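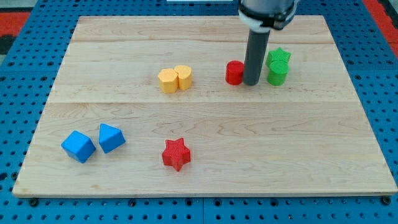

4. Working at the sorting cell

At Bondholm the arm now does the pushing and grouping, and the bench operator does the setting out and checking. Allow two shifts for the change of duties.

4.1 Starting a run

1. Press Hold on the Sotport panel and wait for the amber lamp.
2. Lay the blocks on the board by hand, clear of the rod. They need not be in any order.
3. Step back behind the yellow line and press Release.
4. Type the grouping you want, for example "reds together", and confirm.
5. Stay at the panel for the first 6 moves. After that you may go on with packing.

Note: The run counter asks for a rod check at 2000 moves and stops the cell at 4000. Only the shift lead can reset it.

Caution: Do not reach over the board to straighten a block while the arm is live. Press Hold first, even for a small correction.

4.2 What goes in the log

Operators no longer write down each sort. Enter stops, dropped blocks and any move you had to put right by hand. Hours at the panel are paid at the bench rate.

Worn blocks go in the Perić tray for return to Mestevberg.

Sheet revised 02/06/2024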